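Werkstattbuch Textil, Wohnzimmer-Ecke
31. Juli 2019

Weiter mit Oberteile aufhängen. Ziel für heute: feste Reihenfolge finden, damit die Stange am Ende nicht jedesmal anders aussieht. Gestern zu viel improvisiert, Notizen dazu unbrauchbar, hab sie rausgerissen.

Aufbau wie besprochen: Ständer vor den TV-Schrank, Sofa bleibt wo es ist. Wäsche im runden dunklen Behälter auf dem roten Hocker, direkt vor der Sitzfläche. Höhe gut, kein Bücken. Vorher stand alles auf dem Boden, das ging ins Kreuz.

Kissen und Plüschzeug liegen links auf dem Sofa, rechts soll frei bleiben zum Zwischenablegen. Bitte so lassen!! Wer umräumt: hier eintragen.
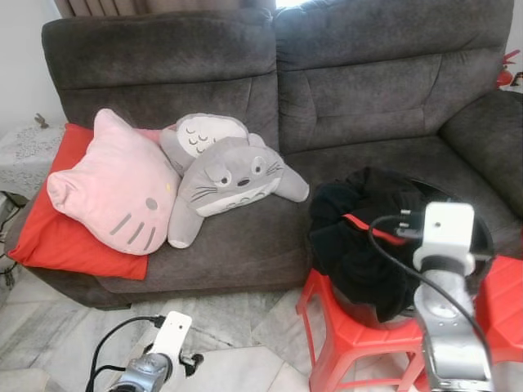

Hocker mit Wäsche, links Kissen, Katzenkopf und Totoro.

Zum Behälter: fast nur schwarze Sachen drin, schlecht zu unterscheiden. Bei schwarz auf schwarz findet man den Kragen nicht, man zieht am Saum und hat gleich zwei Teile in der Hand. Das Rote dazwischen hilft als Orientierung. Nächstes Mal gemischt packen, helle Teile dazwischen. Liste von Briltari sieht 20 Teile pro Füllung vor, finde ich zu viel für den Behälter. Mit Fakik klären, ob weniger ok ist.

Reihenfolge bisher:
- Teil rausnehmen, auf dem Boden ausbreiten, Vorderseite oben
- Bügel von unten durch den Saum, nicht durch den Kragen (Kragen leiert aus, siehe Eintrag 244)
- Schultern geradeziehen, erst dann hoch
- immer links an der Stange anfangen, leere Bügel nach rechts schieben
- Haken alle in die selbe Richtung

Das schwarze T-Shirt mit dem grünen Logo hängt links auf dem roten Bügel. So als Muster nehmen. Träger-Sachen sind schwieriger, die Träger verdrehen sich beim Ausbreiten. Für die Teile evtl. eigene Bügel mit Kerben, Seixas hat welche im Katalog, Nr. 466, Lieferzeit unklar.

Bügelfarben: rot, grün, blau durcheinander. Überlegt ob man nach Farbe sortiert (rot = T-Shirt, blau = Träger). Wäre simpel, aber dann reichen die roten nicht. Vertagt.

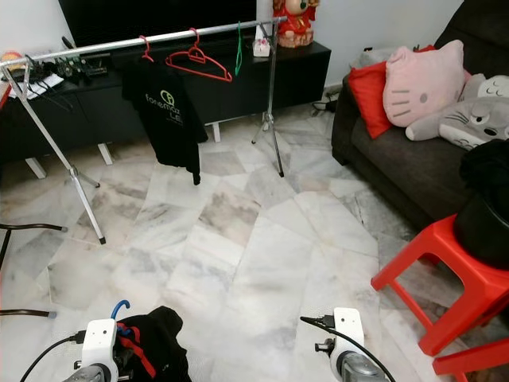

Offen / noch zu tun

Platinen und Drähte auf dem TV-Schrank: bleiben liegen, nicht anfassen, das Blatt daneben auch nicht. Aber auf Dauer brauchen die einen anderen Platz. Kiste besorgen.

Kabel am Boden beim Sofa, rechtes Schrankende: an die Wand kleben, sonst bleibt mal einer mit dem Fuß drin hängen. Klebeband ist alle, neues bestellen.

Ständer: Füße stehen auf den Fliesen nicht besonders rutschfest. Filz oder Gummi drunter probieren, erst Gummi.

Nandeditz will bis Oktober etwa 4000 Durchgänge Aufhängen im Protokoll. Mit dem jetztigen Tempo wird das knapp. Morgen mal die Zeit pro Teil mitschreiben, getrennt für T-Shirts und Träger-Sachen.

Stoppuhr mitbringen.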